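Home Courses Timetable Staff Library Contact
Search this site Enter keywords Go

Work and Automation, Unit 23
Lecture notes: Automation in small-batch assembly and its effect on job content

Last updated: August

1. Scope

The unit covers the change in tasks when part of a manual job is handed to a robot cell. The main case is Meledo, a firm that packs and assembles spare part kits. The firm has 220 employees, of whom 34 work in kit assembly. Wages and contract law are treated in Unit 24 and are left out of these notes.

2. Tasks and jobs

A job is a bundle of tasks. Automation normally acts on single tasks, so a head count before and after says little about what has changed. For the Meledo case the bundle is split as follows:

- picking parts from bins
- placing parts in the tray
- checking the tray against the order
- dealing with exceptions (wrong part, damaged part, missing part)
- handover at shift change

The Ulline cell took over picking and placing for standard kits. Checking stayed with the assemblers. Exceptions also stayed, and they now make up a larger share of the working day. Huttunen calls this the residue problem: the tasks left to people are the ones hardest to describe in a work instruction.

3. Teaching by demonstration

In older cells each movement was written as a program by an outside engineer. Where teaching is done by demonstration, a worker carries out the task with a hand-held gripper and the recorded movements are used to train the robot. Three points follow for the workplace.

3.1 The assembler's skill becomes an input to the system. Who owns the recordings, and how long they are kept, should be settled before recording begins. At Meledo this was agreed only after the first month.

3.2 Recording is work. It needs attention and it is slower than the ordinary task — output targets must be lowered for anyone assigned to it.

3.3 The tool changes the grip. A person who normally uses five fingers and both palms must work through two fingers and a fixed opening. Strain on the wrist should be assessed separately from the assessment for the ordinary task.

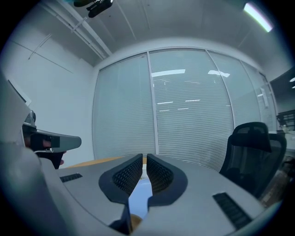 Department of Work Studies — Mustonen Group

The two fingers have a dark rubbery rim with a perforated mesh pad on the inner face. When comparing hand tools for an assessment, note the finger surface, the opening and the shape of the body, and record them on sheet 2.

4. Supervision and pace

With the cell running, the pace of checking is set by the machine unless a buffer is placed between the two. Oprea recommends a buffer long enough for a short break to be taken without stopping the cell. See also the Brotitden case, where the buffer was removed to save floor space and later put back.

5. Reading

Gebru, course reader, chapter 2
Rautiainen and Kuusisto, notes on task analysis, sections 1 to 3

6. Preparation for the seminar

Choose a job you have done yourself. List its tasks as in section 2 and mark those which could be taught by demonstration. For each marked task, state what would remain for the worker and who would deal with exceptions. One page, handed in by 16:00 on the day before the seminar.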